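Open day at Olirport, 3 September 2022. Notes in order, mostly for my own reference. Thread.

Olirport does manipulation for small-parts handling. They run the open day in two rooms: simulation in the front, hardware in the back. I spent most of my time in the front room.

Lino Fontana ran the simulation demo. One arm on a square mounting plate, a two-finger gripper, a pale tabletop, a flat grey frame with a lever-like part in the middle of it. The policy is trained entirely in simulation and gets no joint-level hints about the part.
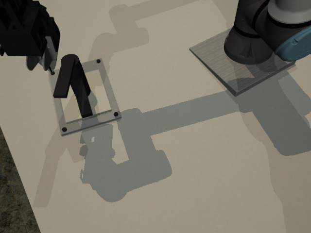
Training set for this task is 1,245 episodes. Of those, 377 were collected by teleoperation and the rest were generated by perturbing the start pose. Fontana said the generated ones are cheap but repetitive, and they are looking at how to weight them.

Episodes are capped at 400 steps. If the part has not reached the target state by then, the run is scored as a failure with no partial credit. I asked why no partial credit. Answer: they tried it in May and the policy learned to hover near the part and collect the reward.

Camera is fixed and looks down at a tilt. Lighting is randomized, several lights per episode with different strengths, so the arm throws more than one shadow on the table. Early policies trained under a single light did badly as soon as the light moved.

Shadows were the most useful part of the talk for me. The gripper's shadow carries height information that a single camera otherwise gives you poorly. Fontana's team does not know how much the policy depends on it. An ablation with shadows disabled is planned, no date given.

Question from Bautista Bravo (Basance): how is contact modeled at the fingertips? Rigid bodies, soft contact parameters, friction randomized per episode. He asked for the friction range. They will publish it with the task files.

My own question was about the frame. It is treated as fixed to the table for this task. With a free frame the gripper can push the whole thing around, and the solver slows down a lot. Reasonable choice, but it makes the task easier than the bench version. 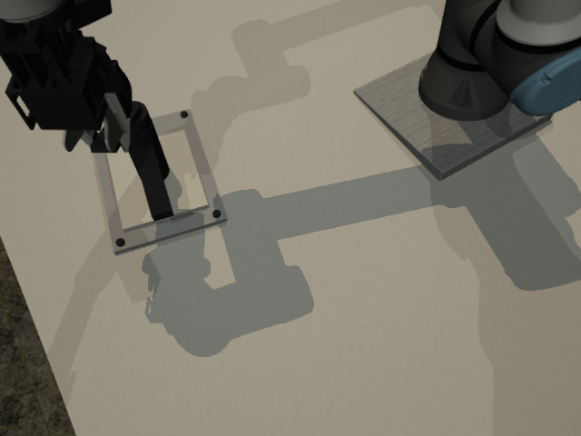 Evaluation is 100 runs per checkpoint with fixed seeds, and the seeds are never used in training. They keep the last three checkpoints and report the worst of them – a habit I would like to see copied elsewhere.

No success rate was shown on the slides. Maximiliano Maldonado asked for one twice and was told the evaluation is being rerun after a change to the gripper model. Fine by me, I would sooner wait for the rerun.

Tooling: scene files are plain text, assets are versioned separately, and everything is launched by an in-house scheduler called Trovel. It queues jobs, restarts the ones that crash, and writes one log per episode. The logs are readable without a special viewer.

Back room, short version. Abelardo Sosa had the physical cell powered down for most of the morning with a controller fault, so I saw one cycle before I had to leave. Not enough to say anything about transfer from simulation.

Practical notes if you go next time: register under your employer's name, the badge printer rejects anything else. Parking is behind the Cruickshank building. The front-room talk repeats every hour and the second session had far more time for questions.

Slides go out to attendees by email. I have asked whether the friction and lighting ranges can be included and will add the reply to this thread.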